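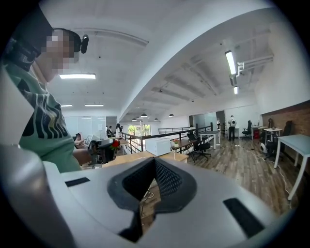
When Clollovier moved its assembly trials into the upstairs office last August, the staff who worked there were told the arrangement would last one season. It has since become permanent, and the company's operations manager agreed to speak with us about how the work has changed.

"We were a team that wrote procedures for other people to follow," she said. "Now we pick up the tools ourselves. A person takes a hand-held gripper, does the task with it, and the recording goes into the system that trains the arms. It took some of my colleagues a while to see that as part of their job."

The firm prepares automated packing and sorting lines for mid-sized clients, among them the parts distributor Haugen. Until recently each new line was programmed step by step, often over several weeks. Under the present program, called Prudero, staff demonstrate a task by hand many times over. The current target is 3000 demonstrations for each client task.

One of the technicians, who joined from the warehouse side of the business, described the work as more physical than he had expected. "Your forearm tells you when you've had enough," he said. "You also have to slow down. I packed boxes for years and I was quick, but the gripper doesn't have fingers. I had to learn how to let it close on a piece of card without bending the card."

Sessions are limited to 60 minutes, followed by a change of duties. The rule was introduced at the request of the staff after the first month, when several reported sore wrists. Management at first proposed a longer session with a short break in the middle. The operations manager said the shorter limit had been the right decision and that she would not want to revisit it.
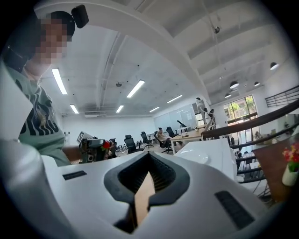

The technician said his colleagues had come to value small differences in the way each of them worked. A demonstration from a left-handed person is labelled as such and kept. So is one in which a part slips and has to be picked up again, provided the recovery is clear. "In the old job a slip was a mistake," he said. "Here somebody asks if you can do it again the same way."

Questions about job security were raised early. The company has given a written undertaking that no position at its own site will be removed as a result of Prudero before the next agreement is negotiated. What happens at client sites is a harder matter. At Haugen, 7 packing positions were reorganized when the first line went in, and 4 of the people concerned moved to line supervision. The others accepted transfers to receiving.

"I'm not going to tell you it was easy for them," the operations manager said. "Two of them came here to show us how the packing was done, and they were good at it. We should have asked them sooner."

A second line, for the furniture supplier Skornier, is now being prepared. Packers from that company will take part from the first week, and their hours will be paid at the regular rate.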